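Alhassan Home Help
Kitchen & Appliances > Dishwashers

White film on plastic dishes but glasses come out mostly fine

Posted by Gifty Annan
Tags: dishwasher, hard water, plastic, rinse aid

We moved to Clerden in March and the house came with an Endik 244 dishwasher. The previous owners said it was 9 years old and had never needed a repair. It runs, drains, and gets food off, so I don't think it's broken.

The trouble is that anything plastic comes out with a dull white film on it. I can scrape it with a fingernail and it comes off as powder. Glasses are a little spotty but nothing I would complain about. The plastic also comes out wet, with water sitting in every rim and hollow, and when that dries by itself the film is worse.

We use a lot of plastic and I'm not looking to replace it all. I have small kids and they eat off it three times a day.

What I've tried so far:

- A different detergent. I was using a store brand powder and switched to pods. No change that I could see.

- Hand washing the worst pieces first. They look fine after a hand wash, then the film is back after a run or two in the machine. Lighter colors like the pale green spoons hide it pretty well, so I may not be the best judge of how bad those are.

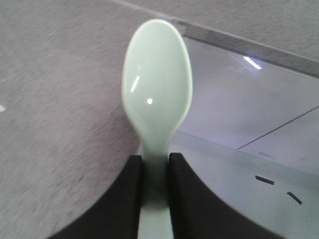 - Cleaning the filter. It was dirty, and I did get some gunk out of it, but the film stayed the same.

- Running the heavy cycle. If anything it seemed worse, but I only did it once.

I have not used rinse aid. I don't know if there's any in the dispenser now. There is a little window on the door but it looks dark whether I tilt it or not. I also don't have a water softener, and I don't plan on putting one in this year.

Is the plastic ruined, or is this something that will come off? And is there a setting on the 244 that I should be looking for? The manual did not come with the house.

Thanks for any help.

3 replies, sorted by most helpful

Naa Aryee
Marked helpful by the original poster

If it scrapes off as powder, the plastic is not ruined. It's mineral left behind when the water dries. Etching is the permanent kind of cloudiness and you see it on glass, where it won't scrape or wipe off at all.

Quick test. Put one piece in a bowl of plain white vinegar for ten minutes and then rinse it. If it comes out clear, it was minerals. If it feels slick or greasy and the vinegar does nothing, it's detergent or grease, and the fix is different (hotter water, less detergent).

Plastic shows the film more because it doesn't hold heat. Glass and china get hot in the final rinse and the water evaporates off them while the door is shut. Plastic cools right away, so the water stays in beads and each bead leaves whatever was in it. You can have the same water on everything and only see the problem on the plastic.

I'm also in Clerden, on the north side, and my water tested at 22 grains per gallon with a strip from the hardware store. That's very hard. Your street may be different, so get your own strip, they're cheap. Run the tap a minute before you dip it.

What worked at my house, in the order I'd do it:

First, strip the old film. Empty the machine, put a cup of vinegar upright on the top rack, and run a normal cycle with no detergent. Then soak the dishes themselves in the sink, half vinegar and half warm water. I did mine in batches over an evening. Anything with a metal trim should stay out of the soak.

Second, fill the rinse aid. I use Lellau, but I don't think the brand matters much. Twist the cap off, pour slowly until it reaches the line, and wipe up what you spill or you'll get suds. If your window is dark all the time it may just be stained. Take the cap off and look in with a flashlight.

Third, load so the water can run off. People put bowls flat, or tuck a small one inside a bigger one, and then the lower one gets almost no rinse. Same with a bowl set down on a plate when you're clearing the table and in a hurry. The two get carried over together and end up on the rack together.

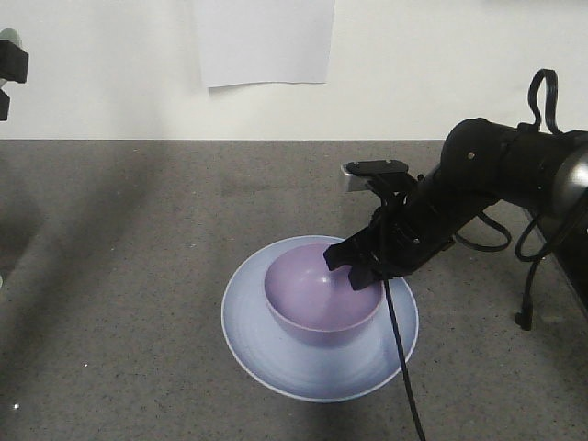

Tip every bowl so the open side faces down and toward the center. Plastic goes on the top rack, away from the heating element. Leave a finger of space between pieces. Cups with a deep ring on the bottom will always hold water, so either tilt them hard or shake them off when the cycle ends.

Fourth, open the door when it's done. I pull mine open a few inches and leave it for half an hour. If your counter hangs over the top of the door, open it wider so the steam doesn't go straight up under the edge -- mine swelled before I figured that out.

On the settings, I have a different Endik, so I can't tell you what's on the 244 panel.

Mansa Dankwa

I had a 244 until last year. There is a rinse aid adjustment but it isn't on the panel. It's a small dial under the rinse aid cap. Ours came set to 2 and I turned it up one step at a time, a few loads on each, until the water stopped beading. If you see bluish streaks you went too far, turn it back down.

The heated dry button on that model is the one on the far right and it has to be pressed every time. It does not remember. It won't do a lot for plastic anyway.

Also I would stop using pods. With very hard water you want powder so you can use more of it in the main wash and put a little in the prewash cup. A pod is one size no matter what your water is like.

Aba Lamptey

just wash them by hand, plastic shouldn't be in there anyway

Follow-up from Gifty Annan

Thank you, this helped. I did the vinegar test on a cup and it came out clear, so minerals it is. The rinse aid compartment was bone dry when I got the cap off. I filled it and found the dial where Mansa said. Ours was set to 2 also, and I've moved it up one.

I ran the empty cycle last night and the inside of the door looks a lot better than it did. The first regular load is still damp in the rims but there's less powder when it dries. I still have most of the soaking left to do. I'm keeping the pieces I've done on one side of the counter so I don't mix them up with the rest.

Aba, I hear you, but with the number of snacks that get eaten here I'd never leave the sink.

I'll get a test strip this week and post the number in case it's useful to anyone else in town. 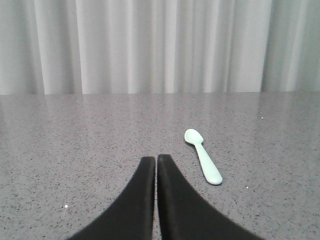
More in Dishwashers

Rinse aid leaking down the inside of the door
Lower rack wheels keep coming off, where to buy replacements
Can I use citric acid in place of vinegar for cleaning
Endik dishwasher beeps at the end and won't stop
Orange stains on plastic containers after spaghetti sauce

This thread is open for replies. If your dishwasher is leaking or tripping the breaker, please start a new thread under Repairs and include the model number from the inside edge of the door.

Moderator for this category: Ayuba Asante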